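Robots in the records room

I stopped by the Gusmont office on 7 January 2026 to see how the filing robot is getting along with everybody (pretty well!). It started in December, and it takes on the binder work - 1195 of them, spread over cabinets in 3 rooms.

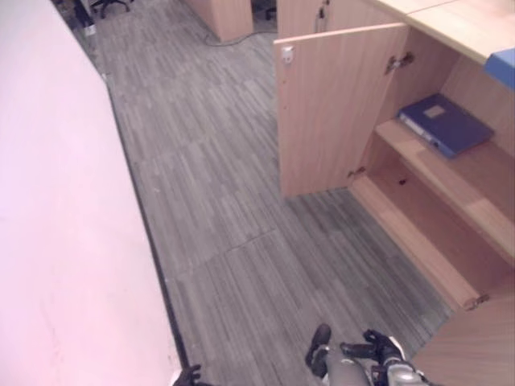

At the cabinet: a blue binder on the shelf and the robot's hand in front.

Krisztina Vincze used to spend her mornings crouching at those low shelves. Now she checks the robot's list, fixes labels and takes more calls from clients, and she tells me her knees are thrilled. She does miss the walking, though - and she still does the Alarcón files herself. Resness, the sister office, gets its robot next.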